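Sizing a Webbing Strap for a Shoulder Load

2019-04-14
By Sebastian Ardeleanu

Print this post | E-mail this post

After the December trip I replaced every strap on my two shoulder bags. The old ones were stretched, one buckle had a cracked bar, and I had been carrying the heavier bag with a knot in the webbing for most of the route to Pennington. These notes cover what I measured and what I changed.

Width first. Both bags shipped with 25 mm webbing. That width is fine for a load you carry across a room. On a long walk with a camera body and water it concentrates the load on a narrow band of the shoulder, and the strap tends to roll onto its edge when you turn. The usual fix is a sliding pad. My objection to pads is that they migrate. A wider strap that narrows to 25 mm at the hardware does the same job and has no loose part.

Material next. I compared nylon and polyester from the same supplier, a small shop called Mulance. Nylon has more give, and it absorbs water, so it lengthens when it rains. Polyester holds its length better and is a little stiffer in the hand. I hung 12 kg from a test piece of each overnight and marked the free end before and after. The nylon mark had moved enough to see without a ruler. The polyester mark had not.

I then left both hanging for a week, which flattened out the fold lines from shipping. Webbing should be stored this way if you have the space. Tight rolls set a curl into the last turn, and the curl fights you when you thread a ladder lock.

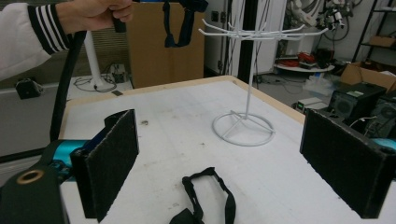
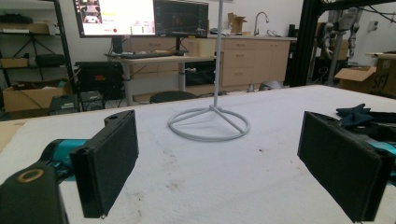 Wire stand on the white tabletop.

Length is where most people go wrong, and where I went wrong the first time. Measure with the bag loaded and the coat on. Run a tape from one attachment point over the shoulder to the other, with the bag resting where you want it to rest. Add the turn-back for each piece of hardware and a tail you can grip with gloves. Cut long. You can shorten a strap twice before you have to buy another one.

For stitching I used a box with a cross through it, bonded polyester thread, and a heavy needle. My machine will do two layers without complaint and three if I turn the wheel by hand. Seal the cut ends before you sew. A hot knife is cleaner than a lighter and leaves less of a bead, and a bead will catch in the slot of a slider.

Hardware: I kept the metal loops and replaced the plastic adjusters. The Ekia adjusters I tried first slipped under a sudden pull, because the webbing was thinner than they were molded for. Check thickness as well as width when you order. It is often missing from the listing.

Weight of the finished bag, loaded, was 638 g less than in December, but nearly all of that came from leaving the second lens at home.

Comments

Paula Nedelcu: Did you try cotton webbing? It is softer on the neck, although mine faded after one summer.

Sebastian Ardeleanu: Not for this. I have some on a tool roll and it wears through at the folds.

Cosmin Pop: What thread size? I keep snapping mine on the third layer.

Brisa Cuevas: Cosmin, go up a needle size before you change the thread. I had the same problem.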